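# Sim-trained grasp scores drop on long narrow objects when textures are randomised

**lirker_bench**

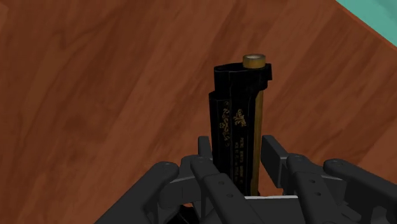

I am trying to reproduce the wrist-view grasping result from the Perninetti report, in simulation only. The policy takes the wrist camera image and gripper opening, and outputs a small hand motion plus open/close. Training uses the Steiner object set with random table textures. Lifts count as successful if the object is still between the fingers 2 seconds after the hand stops rising.

With plain grey objects I get 71 per cent. With the full scanned textures on the same meshes I get 22 per cent on the long narrow group, and almost no change on mugs, boxes and tins. The meshes, masses and friction values are identical in both runs. The report claims texture should make no difference once the table surface is randomised.

Things I have checked:

- camera pose relative to the hand (same in both runs)
- the collision meshes, drawn over the visual ones
- image normalisation
- six seeds, all with the same pattern

Is this a known weakness of the method, or have I broken something in rendering?

---

**itlow_user**

Both, possibly. The report randomises the table but not the objects, so the policy is free to use object texture as a cue for orientation. On a glossy black body with gold lettering and scrollwork running lengthwise, the strongest edges may be the decoration. The outline of the dark part against a dark gripper is weak by comparison. On a wood table the grain adds another set of parallel lines at a different angle.

I would test it in this order:

1. Keep the scanned textures but rotate the UV map by 90 degrees on the long objects. If the predicted wrist angle moves with the texture, you have your answer.
2. Render the same start states with specular reflection off. In Itlow the default material is shinier than in most other renderers, and highlights along a straight edge shift as the hand moves.
3. Log the opening at the moment of the close command. A late close and a wrong angle both end as a failed lift, and the success figure will not separate them.

Also split the failures by finger. In my runs one pad reached the object well before the other and pushed it round before the second made contact. A centred start hid this completely – the error only appeared once I offset the object sideways by more than a pad width.

If test 1 is positive, randomise object textures for part of training. I swapped them on half the episodes. Training took longer, and the gap between plain and textured closed to within the spread between seeds.

---

**gripfit**

check your texture resolution. Lirker scales everything down on import unless you switch it off and then small print turns to mush. had the same thing with a torch model

---

**lirker_bench**

Import scaling was on. Switching it off made no measurable difference to the score, although the lettering is easier to read in the renders.

The UV rotation did: the predicted wrist angle follows the texture on most of the long objects. Reflections have a smaller effect in the same direction. I have started a run with object textures swapped as suggested and will add the figures when it has finished – the queue is full until July.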